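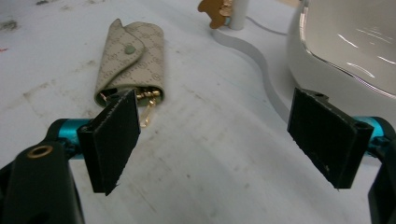
## Gripper build at Stukstead: new pads, same rods

The hand-held gripper from our January issue has now dark pads on both fingers. We still keep the teal rods, and the pads are mounted on them so that the two faces turn a little to each other. For small things this angle is easier than the parallel one we had before.

Last week the work moved from the bench to the counter next to the sink. We wanted a surface which is smooth and not very clean, like in a normal home. The key pouch is now our main test object. It is soft, it has a round end and an open end, and the keys make one side heavier. In 94 tries the gripper picked it up 68 times. With the old bare fingers it was 20 from 90, so we are quite satisfied.

Two problems remain. The first is the wear: the left pad has frayed fibers along the outline, and its lower corner is already worn. We ordered thicker material from Litton and will glue it with the Kelance adhesive, which needs one night to dry. The second is the small key parts that hang out of the pouch. When a finger pushes them first, the pouch turns away.

The drawings for the pad mount are in the Wongsuwan folder on the shared drive. If you print them, please check the screw holes before you assemble, my first set was too narrow.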